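The Quiet Joy of a Planted Tank

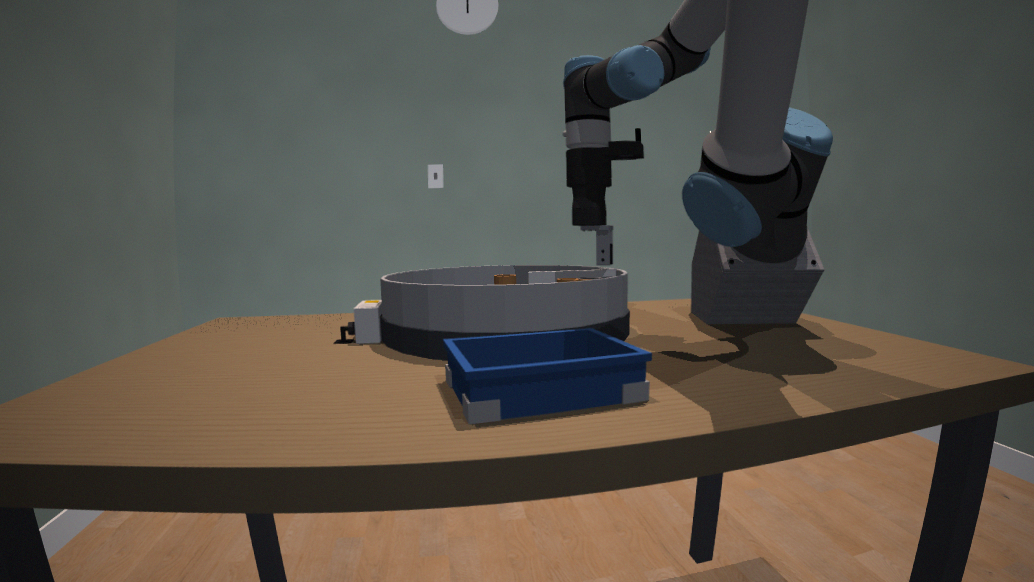
The gripper hangs over a round grey tray.

Chaiwat Kaewkla grows crypts the way other people grow tomatoes, with muddy sleeves and far too many spares! His shed in Cokwood holds 13 tanks, the biggest a 1,000-litre beauty thick with java fern (and a few cheeky snails). He swears by patience: plant heavily, keep the lights low and leave the filter alone for the first two weeks. Come November, when the mornings warm up, the whole lot takes off and the colour is just glorious – reds, bronzes, greens you'd want to paint your kitchen.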